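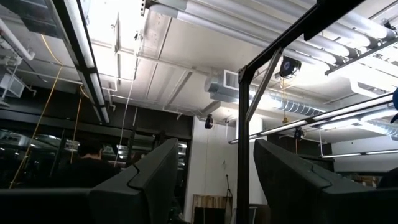 Looking Up: The Ceiling at Cladudside

Print this page | E-mail this page

When people come by the Cladudside workshop for the first time they tend to look at the benches, and I can't blame them, because that's where all the fun is. But after a year of working in there I have grown terribly fond of what's over our heads. We have an exposed ceiling, the kind where nothing is hidden behind tiles, and everything that keeps the place running is right up there where you can see it (and, on a slow afternoon, where you can stare at it for longer than you meant to). So for this page I decided to give the ceiling its turn, along with the posts and beams that reach up toward it.

There is only the one picture at the top for now. I've put my notes in little pieces underneath, the way I would if each corner had its own photo, and I hope you'll scroll back up as you read!

The reels
Three of them show in this view, and they are my favorite thing in the whole building. The big round black one with the bluish-purple middle is the one everybody reaches for, and you can see its yellow cord hanging down with the yellow connector on the end. Before the reels went in we ran extension cords across the floor, and I tripped over them so often that Tien-fu Hsiao began calling out "cord!" whenever I stood up.

The smaller reel and the dark one
The smaller black reel, the one in front of the white wall, has a thin pale cord that drops straight down. The third is over to the right with a short orange cord, tucked under one of the long lights. I like that the cords are different colors. "Grab the orange one" is so much easier to say across a noisy room than trying to point.

The black post and beam
We put a good many hours into framing last June, and I still think this sort of post is a handsome thing, with those grooves running up its faces. Where it meets the thick beam there's a grey metal brace set on the diagonal and a small dark bracket bolted into the corner. Tien-fu is very particular about braces. He learned framing at Mallis, years before he joined us, and he'll happily talk you through a corner joint over coffee, and then through another one, and by then the coffee is cold.

The long tubes
Up at the top right is the bank of white and silver tubes, all running side by side until they end near that dark metal rail. I am no expert on what goes on up there, but I do love the look of them, like organ pipes lying down for a nap. A visitor from Durnska once told me it was the tidiest thing in the room, and I've chosen to take that as a compliment to the rest of us too.

The lights
Three long, slim lights are in view, and they all seem to be heading off in different directions from down here. I was a little doubtful about long lights at first, having grown up with one bulb in the middle of every room, but now I wouldn't trade them. When you're sorting small screws late in the day you want light coming from more than one side, and my eyes are a good deal happier than they were in our old space on Chiang.

I'm hoping to add the benches next, and then the shelves along the back once I've put away the 265 odds and ends that currently live on them (Tien-fu did the count, I would never). If you've visited us and have a favorite corner you'd like to see here, do write and tell me which one.

Page updated 2019-07-01

Print this page | E-mail this page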